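Fitted sheet

A fitted sheet is a bed sheet shaped to enclose the upper face and sides of a mattress, held in place by elastic sewn into its lower edge. It is used as the bottom sheet of a bed, beneath a top sheet or a duvet, and is distinguished from the flat sheet, which is a plain hemmed rectangle and has to be tucked in by hand.

Terminology

In British retail the words "fitted sheet" are used for any bottom sheet with sewn corners. "Contour sheet" is an older term, still met in hospital and hostel supply. A "semi-fitted" sheet has shaped corners at one end only, usually the foot, and is tucked in at the head. A "valance sheet" combines a fitted or flat upper panel with a hanging skirt that covers the bed base.

Construction

The simplest fitted sheet is made from a single rectangle of cloth. A square is cut from each corner, and the two raw edges left by each cut are joined to form an upright seam. The length of this seam fixes the depth of the sheet. The remaining edge is then turned to form a narrow channel or is bound directly with elastic.

Where the cloth is not wide enough for the whole sheet, it is pieced. The join is normally placed towards one side, so that the sleeper does not lie on it. Flat-felled and overlocked seams are both common. A flat-felled seam encloses the raw edges and lasts longer in the wash, but uses more thread and takes longer to sew.

Corner seams carry most of the load when the sheet is pulled over a mattress and are the usual point of failure. Better sheets have a second row of stitching or a short length of tape laid over the upper end of the seam. Some makers round the corner by cutting a curve in place of the square, which spreads the strain but wastes more cloth.

Elastic

Elastic may be fitted at the corners only, across both ends, or around the full edge. Corner elastic is the cheapest arrangement and is adequate on a shallow mattress. Full-edge elastic grips evenly and is preferred on deep mattresses and on adjustable beds, where the mattress bends in use.

Most sheet elastic has a rubber or elastane core wrapped in polyester. It loses strength with heat, age and contact with bleach. Tumble drying at a high setting shortens its life more than washing does. Sheets with the elastic held in an open channel can be repaired by drawing out the old length and threading in a new one. Where the elastic has been sewn directly to the cloth, the stitching has to be unpicked first, and the repair is seldom considered worth the labour.

Size and depth

Sheets are sold by the length and width of the mattress and, separately, by depth. Depth is the measurement most often got wrong by buyers. A sheet that is too shallow rides up at the corners and puts the seams under strain, while one that is too deep gathers in loose folds. Mattress toppers and protectors should be included when the depth is measured.

Cotton sheets are usually cut slightly oversize to allow for shrinkage in the first washes. Knitted sheets are cut closer, as the cloth stretches to fit.

Materials

Woven cotton is the most usual cloth. Percale, a plain weave, is crisp and fairly cool to the touch. Sateen has longer floats on the surface, giving a smoother face that is more easily snagged. Brushed cotton, often sold as flannelette, has a raised nap and is favoured in winter. Blends of cotton and polyester crease less and dry more quickly, but are more inclined to form pills. Jersey is a knitted cloth with good stretch. Linen is hard-wearing and absorbent, and softens with repeated washing.

Thread count is the number of warp and weft threads in a given area of cloth. It is a poor guide to quality when used alone, as the figure can be raised by counting the separate plies of a yarn. In a small trade comparison of percale sheets, Iqra Sial and Tariq Cheema found that a cloth with a count of 284 outlasted several of higher count, and put the difference down to longer cotton fibres and a tighter twist.

Pattern and printing

Patterns are applied to the cloth before it is cut. Rotary screen printing is used for long runs and digital printing for short ones. Reactive dyes bond with cotton and resist washing well. Pigment prints sit on the surface, can feel stiff when new, and fade first where the cloth is rubbed.

Scattered, non-directional designs are suited to fitted sheets, since the cloth is seen from several sides and turns downwards at the edges of the mattress. Stripes and checks show any error in placing the sheet and are harder to match at a pieced seam. Fruit and leaf motifs have long been a standard subject. The pattern maker Aoife Kinsella advised leaving clear ground between motifs so that a join could pass through the design without cutting many of them.

Laundering

Cotton and linen sheets are commonly washed at 60 degrees, and coloured or printed sheets at a lower temperature where the care label requires it. A fitted sheet tends to collect smaller items in its corners during washing and tumble drying, which leaves them damp - turning the sheet out partway through the drying cycle prevents this.

Folding is done by tucking the corners into one another, two at a time, until all are nested. The gathered edges are then turned inwards and the sheet is folded as a rectangle. In commercial laundries, fitted sheets pass through flatwork ironers less readily than flat ones, and many hotels keep to flat sheets for this reason.

See also

Flat sheet
Mattress protector
Percale
Valance 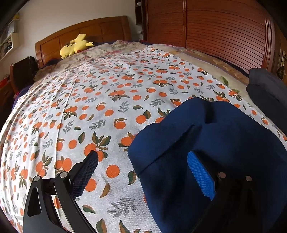

Why does a fitted sheet keep coming off at the corners?

The usual cause is a sheet too shallow for the mattress, or elastic that has lost its strength. Measure the depth of the mattress together with any topper, and compare it with the depth given on the label of the sheet. If the size is correct, the elastic should be replaced.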